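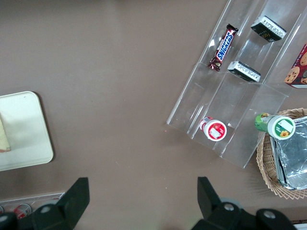
4.3 Laying out the work surface

The Brandden picking kit is taught on the surface it will serve, with the goods it will handle. Clear nothing away for teaching that will be present in normal use. The wrist camera builds its reference from the items, the holders and the bare surface between them, and all three matter. A clear acrylic organizer with stepped lanes is a suitable holder: a Snickers bar lying along one lane and small boxes in the next are separated well enough for the arm to approach each of them without touching its neighbor. A lane may be left empty. Trays, baskets and foil containers may stand beside the organizer as long as they are entered in the layout as described in 4.3.2.

Before starting, check that the arm has been mounted (section 3) and that the gripper has passed the finger test (section 4.1). The controller must be in TEACH. If the status lamp is amber, press HOLD once and wait for it to turn white.

4.3.1 Placing the holders

1. Set the organizer on the table with its long rim fully supported. It may be turned at any angle to the arm.

2. Press down on each corner in turn. If the organizer rocks, fit the adhesive feet from bag C.

3. Move the arm by hand over the far end of the organizer, then over the near end. The joint display must stay below 200 at both ends. If it does not, move the organizer toward the arm base and repeat.

4. Leave a clear strip of table at least 25 mm wide between the organizer and any tray. The arm uses this strip to recover after a missed grip.

5. Press MARK. The controller stores the position of the holder and sounds one short tone.

NOTE: Clear panels are found by their edges. Strong light from one side can hide an edge or produce a second one. Use even, diffuse room light. If the display shows E-14 (edge conflict), close the blinds or move the lamp, then press MARK again. Do not put tape on the panels — the tape is learned as part of the holder and the layout will fail when it peels.

CAUTION: Do not move a holder after MARK. A shift of more than 2 mm is reported at the next cycle and stops the arm.

4.3.2 Entering trays, baskets and shared edges

Open containers are entered as keep-out areas unless the arm is to pick from them.

1. On the pendant, select LAYOUT, then ADD AREA.

2. Guide the gripper to one corner of the container and press SET. Repeat for the opposite corner. For a round or woven container, choose the two corners of the smallest rectangle that holds it, rim included.

3. Choose KEEP OUT or PICK.

4. If an item crosses from one holder into another, for example a bottle lying with its cap over the rim of a basket, select SHARED EDGE and touch the gripper to the item where it crosses. Without this step the item is treated as belonging to the keep-out area and is never offered for picking.

5. Press STORE.

Foil containers reflect enough light to disturb the depth reading. Set them to KEEP OUT in firmware 1420 and earlier. Later firmware allows PICK, but with reduced speed.

4.3.3 Teaching the items

Teach one item of each kind. The order is not important, but it is quicker to finish one lane before starting the next.

1. Select ITEMS, then NEW.

2. Open the fingers fully. The opening must be wider than the item on the side to be gripped.

3. Guide the gripper until it is above the item with the fingertips parallel to its long side. For a bottle lying down, grip the body and keep clear of the cap.

4. Lower the gripper by hand until the fingertips are just above the lane floor. Press SET.

5. Press CLOSE. The fingers stop at first contact. Raise or lower the force with the arrow keys.

6. Lift the item clear of the lane walls and hold it there until the tone sounds. If it slips, press OPEN, replace the item and return to step 3.

7. Enter a name of up to 12 characters and press STORE.

Starting values for force:

Wrapped bars: 2
Small cartons: 3
Bottles, lying: 5
Cans, lying: 6
Unwrapped food: not permitted with standard fingers

CAUTION: Standard fingers are not rated for direct food contact. Bread, wraps and similar items on open trays must lie inside a KEEP OUT area. Order the Kuusisto sleeve set if these are to be handled.

NOTE: Printed wrappers are recognized mainly by color and outline. Two products in similar packaging should be taught in separate lanes. When a supplier changes a wrapper, delete the old item and teach it again. Editing the stored item is not sufficient.

4.3.4 Checking the layout

1. Switch the controller to RUN, speed LOW.

2. Select VERIFY. The arm passes over each stored area without closing the gripper. Keep hands off the table until it returns to its rest position.

3. Read the result. PASS allows the speed to be raised. REVIEW lists the items or areas to be taught again.

4. Wipe the table and repeat VERIFY if the list contains an entry named UNKNOWN SMALL. Crumbs and specks on a plain surface are the usual source.

5. Save the layout under a new name. The Eltancombe controller keeps the last eight layouts and overwrites the oldest.

If VERIFY returns REVIEW three times for the same area, export the log (section 7.2) and send it to Tresside support with the serial number from the base plate.

Section 4.3 revised November 2020. Text: M. Dwivedi. Checked: E. Bayram.

4.4 Connecting the order screen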